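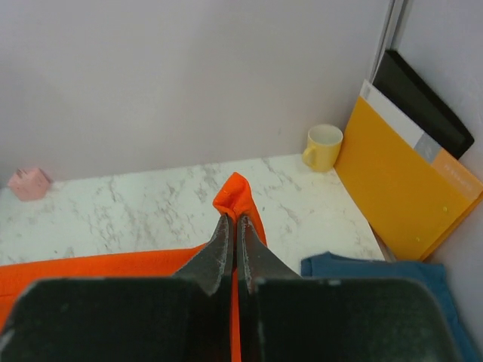 *Pano laranja sobre uma bancada branca de padrão marmorizado.*

# Pano de cozinha

O **pano de cozinha** é um pedaço de tecido usado para secar louça, limpar superfícies e segurar panelas quentes. Escrevo este verbete para a Fultari, a nossa enciclopédia doméstica, e confesso que o tema me diverte — tenho uma gaveta inteira deles!

## Materiais

O algodão continua o favorito lá em casa. O linho seca copos sem deixar pelinhos, mas amarrota que é uma tristeza. Já a microfibra agarra bem a gordura (e também qualquer migalha que passe por perto), só que detesta amaciante, porque o produto reveste as fibras e elas passam a absorver menos.

## Cores

Muita gente separa os panos por cor: uma para a louça, outra para a bancada, outra para o chão. Não existe uma regra única, cada casa inventa a sua. O meu amigo Wilfredo Ocampo, que cozinhou anos no restaurante Bistier, ainda discute comigo por causa do azul.

## Lavagem

Eu lavo os meus a 60 graus, separados da roupa, e seco tudo bem esticado. Pano úmido e embolado na pia é convite para mau cheiro. Os de microfibra vão em água morna, sem alvejante.

## Coleções

Há quem guarde panos estampados como lembrança de viagem. Bendik Rønning juntou 2817 e expôs 400 deles em Honico, em julho — fui ver e voltei com sete novos na mala.

## Ver também

- Esponja
- Avental
- Luva térmica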